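March, a bit after nine at night

I meant to write this up properly this afternoon with a cup of tea, but the afternoon got away on me, as they do, and now I'm in my pyjamas in the good chair with my feet up on the footstool and a blanket over everything. My back is telling me about it. I have been at the spare room since breakfast.

It started with the bed, which I have been putting off since before Christmas. The Gestine frame finally came, the one with the light wood and the grey padded panel in the headboard, and I had it put together by half past ten with only one bolt left over (I have put the bolt in the kitchen drawer and I'm choosing to trust the instructions, which said there would be spares). I'd gone back and forth over the colour of that panel for weeks. The shop had it in a sort of oatmeal as well, and I very nearly went for the oatmeal, but I thought of tea and hair and newsprint and went for grey. I am very happy with the grey. It sits nicely against the white wall and it doesn't shout.

Then the sheet, the olive one. I bought it in the Zoltmont sale for 30 dollars and it has been sitting in its packet on the top shelf of the linen cupboard all this while, waiting for a mattress worth putting it on. It's a lovely green, a bit like the inside of an old army tent, and I mean that kindly. Fitted sheets and I have never been friends. I did the far corners first and then the near ones, and the near ones pulled the far ones off, and I went round and round the bed like a dog settling down. In the end I got all the corners to hold at once. It wants ironing, but I'm not going to iron a sheet for a bed that has no one in it yet.

After that I stopped for lunch — cheese on toast and the last of the tomato relish — and read 10 pages of the Skorkatell, which I'm finding slow. Everyone is still on the boat. I have been told it picks up once they land, but I'm well past the middle and I can't see so much as a gull. I'll give it until the end of the month.

The afternoon was all cartons. The bottom of the spare room wardrobe has been where cartons go to be forgotten, and I had made up my mind that every one of them would come out and be opened and dealt with, and none of them would go back in just because I was tired. I found the slow cooker lid I'd been blaming on the move. I found the good wrapping paper, squashed flat. I found a whole carton of cables, which I closed again, so there goes my rule. There was a bag of wool in the mustard colour I was going to make a cardigan from, and enough of it done to see that it would have been a very small cardigan. I sat on the floor with that for a while and then I put it in the op shop pile, and then I took it out again and put it by the sewing basket.

The wall took longer than it should have, too. When the old bookcase was against it I never looked at it, and now that it's bare I can see every little thing. There's a small red mark like a hooked arrow, and a faint grey streak lower down and along from it, and now I know they're there I see them first every time I walk in. I think a damp cloth and some bicarb might do for the grey one. The red one I'm half inclined to leave. It has a bit of cheek about it. I could hang the Ó Flaithearta print there and cover the pair of them, but the print is of a wet field with a gate in it, and I'm not sure I want to wake a visitor up to a wet field.

So by four o'clock it had come down to the biggest of the cartons, the mask one, and I hauled it up onto the bed and stood it against the wall to get it off my feet.
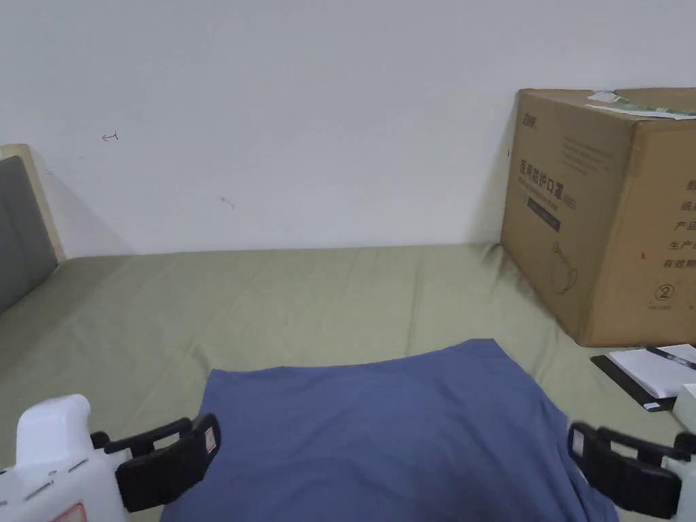 I'd like to keep it for winter blankets if it has the strength in it. Cardboard that size is hard to come by now and I do hate to cut up a good carton. The other thought is to use it for the op shop and send it off full, which would get two jobs done with one trip to the car. I changed my mind about it three times while the kettle boiled, and then it was getting dim in there and I came out and started on the potatoes. I'll look at it again tomorrow with fresh eyes. It can have the bed to itself tonight, it's the first guest!

Other things, so I don't lose them. The curtains need to come up a little, I trod on the hem twice. The lamp wants a new bulb, the warm kind. I have 192 dollars left in the house envelope, and if I'm sensible that's a proper doona and two decent pillows, and if I'm not sensible it's the oatmeal armchair that was next to the bed frame in the shop. I've been thinking about that armchair on and off all day. It would go in the corner by the window, where the ironing board is, and I don't know where the ironing board would go.

It's raining now, only lightly, and I've left the spare room window open a crack to air the new mattress smell. I'll go and shut that before I turn in.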